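Tidinside Kitchen and Shop Chores Trial
Pre-use inspection checklist, with comments
Date: 9/2/20
Inspector: Araceli Quintana
Second reader: Rodrigo Herrero
Tools under inspection: Sesto pair (hand-held grippers), Ruko arm (bench-mounted, shop side)

Mark each line OK, FIX or HOLD. Write a comment for anything that is not OK. HOLD means the tool stays off until I sign the line again.

SECTION A. POWER AND STOPS

A1. Stop button on the Ruko arm reachable from both sides of the bench. OK.

A2. Arm halts when the button is pressed during a slow move. OK. Tried it with the arm extended and again folded.

A3. Cords off the floor. FIX. The bench cord was lying across the walkway again. Taped down for now – Fulgencio Figueroa to fit a proper cover.

A4. Restart needs a separate press after a stop. OK.

SECTION B. GRIPPERS

B1. Fingers free of cracks and loose pads. OK on the left tool. FIX on the right, where the pad lifts at one corner.

B2. Joint screws tight. OK. Tightened 4 in July and none have moved since.

B3. Jaws open fully on release. OK.

B4. Fingers cleaned before food work. FIX. There was sawdust in the pad grooves from the shop session. Tools used in the shop need a full wash before they go near a kitchen table. I would prefer a separate set of pads, and Rodrigo agrees.

SECTION C. SHOP-FLOOR CHORES

C1. Sorting bolts into bins. OK to run with a person nearby. The Ruko arm sorted 170 bolts and put 9 in the wrong bin. A new hire would do better by the second day, but the arm did not hurt anyone or damage the bins.

C2. Sweeping the bench. HOLD. The arm pushes chips off the back edge, where they collect by the outlet.

C3. Handing a tool to a person. HOLD. It lets go too early or too late. Tsegereda Worku asked to keep this one on the list. I don't object to that, but it stays on HOLD until the release can be felt by the person taking the tool.

C4. Wiping down machines. Not inspected. No machine was free.

SECTION D. HOUSEHOLD CHORES, FOOD TABLE

D1. Table steady, cloth lying flat. OK. A slick cloth can creep when a jaw drags on it, so check this between runs as well.

D2. No knives or glassware within reach of the jaws. OK.

D3. Grip force set for the softest item on the table. FIX. One setting for everything is not good enough. Mandarins, dried dates and the firm beige chunks each need their own, and a small red fruit needs less than any of them.
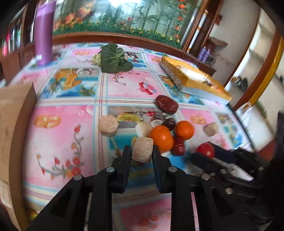 Picking up one short piece and holding it is the easy part. The jaws close on both sides and the piece is short enough to sit still. What I look for is the next item over, because a finger that is wide enough to hold a chunk is also wide enough to shove whatever is touching it. Operators should come in from the open side of the pile.

D4. Two tools at one table kept clear of each other. FIX. Agree on who moves first. Begoñe Miranda suggested calling it out loud, which costs nothing.

D5. Dropped food thrown out, not returned to the table. OK.

D6. Leafy vegetables. HOLD for unattended work. Leaves tear, and I have no pass mark for a torn leaf yet.

SECTION E. OVERALL

E1. Fit for supervised use: yes, once A3, B1, B4, D3 and D4 are closed.

E2. Fit to be left alone in a kitchen: no. With a person guiding the gripper, most of the table work gets done. Without one, I would not sign for any of it.

E3. Next inspection: in 7 weeks, or sooner if the pads are changed. Send the closed FIX lines to Jenkins before then.

Signed: A. Quintana
Read and agreed, except C1, which I would mark FIX: R. Herrero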